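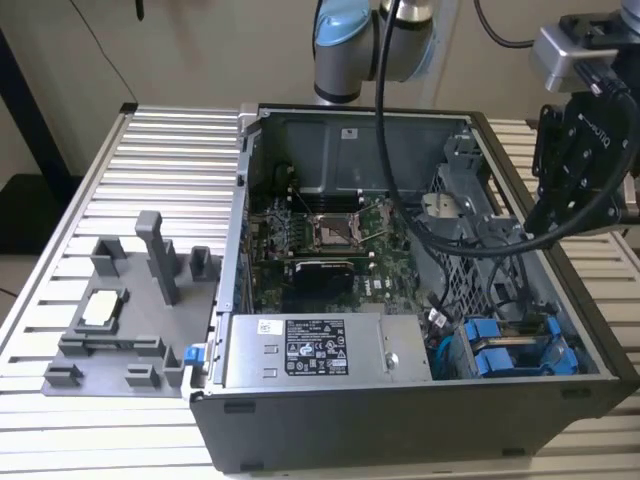 Attempt 3,151

The Prilville robotics club met in the old print shop behind the high school, and in February it was cold enough that we typed with our coats on.

The job that winter was to put a processor into a computer. The chip waited in its cradle on the gray plate, the socket was open, and all the arm had to do was carry one to the other. A person can do it in a few seconds. We had been at it since before the holidays.

The Kuvport final would be judged on one clean placement. Our coach said a thousand tries would teach the arm enough. We wrote "1,000" on the whiteboard and passed it, and somebody wiped it off and didn't write a new number.

I kept the log. Mine was the dullest job in the club and I had asked for it. Each line had the attempt, the result and a note. Most of the notes said "corner high" or "dropped short." For two weeks they said "cable," until we gave the arm's cable more slack.

"What are we on?" the coach asked.

"3,151."

"Go ahead."

The girl who had written most of the code pressed the key. She was a senior and had been accepted to Brouwer, where she said they had a lab with heat. The arm swung over to the plate. The fingers closed on the chip and lifted it. I could hear the gearbox, a sound I had started hearing at home in bed.

It stopped over the socket and waited. She had put that wait in – 2 seconds, to let the arm settle – and I always held my breath for it.

Then it went down. The fingers opened. The chip lay flat.

I leaned in with the flashlight. The little triangle on the corner matched the triangle on the socket. I checked again and wrote "seated" in the log. I had never written the word before and it looked misspelled.

"Is it in?" she said.

"It's in."

The coach took off his glasses and cleaned them on his scarf. A boy by the door asked if we could go home now, and the coach said we could not.

She lifted the chip out with the suction pen and set it back in its cradle. Then she sent the arm up out of the way and looked at me until I found my pencil.

"3,152," I said, and she pressed the key.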